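Gripper trials at Lurkard: frequently asked questions

What are you comparing?

Two grippers, on the same arm, with the same controller. One is the Onden two-finger, stiff and very sure of itself. The other is the Kárason soft gripper, which has the handshake of a nervous vicar. The job is moving fruit and veg from one wire basket to another without turning any of it into soup.

Why fruit and veg?

A pepper is shiny, hollow, lopsided and different from the pepper next to it. We did start with foam blocks. Both grippers scored full marks and we learned that foam blocks are easy to pick up.

Why wire baskets? Wouldn't a plain box be simpler?

Much simpler, and that was the trouble. A mesh basket gives the fingers something to snag on, and it confuses depth cameras, which tend to see a bit of wire, a bit of lemon and a bit of the room behind and then take an average. Customers who asked us for advice nearly all use crates with holes in.

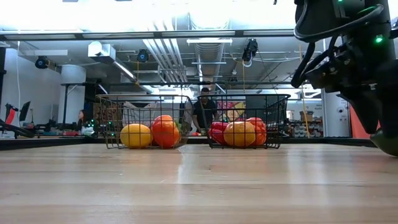 We tried lining the baskets with card for one afternoon. The depth readings improved at once and the card ended up in the gripper more often than the fruit did, so it went in the recycling.

How many picks does each gripper get?

200 per gripper for each camera layout. A pick counts if the item leaves one basket and arrives in the other. Landing on the table between them is a miss, however gracefully it's done.

So which one is better?

The Onden is quicker and hardly ever drops anything it has hold of. It also bruised 34 items in its first run, before we turned the grip force down. The Kárason bruised 2, but it takes its time and dislikes anything wedged into a corner. If you pack tins, buy the first. If you pack tomatoes, you have probably stopped reading already.

Do you use overhead cameras or one on the wrist?

Both, in separate runs. Overhead is steadier, but the arm gets in its own way at the moment you most want to see. The wrist camera has a lovely view until the gripper closes, and then it has a lovely view of a pepper.

Which controller is it running on?

Wumedlow, version 212. We are told the number means something. Versions before it had a habit of pausing over the basket as if trying to remember a name.

Can I have the results?

The full tables go up in April. If you can't wait, write to the trials desk and we'll send what we have, with the gaps left in.

Can I bring my own gripper?

Yes - Wednesday is visitor day. Bring the mounting plate and the right screws. We have a drawer full of screws and none of them will fit.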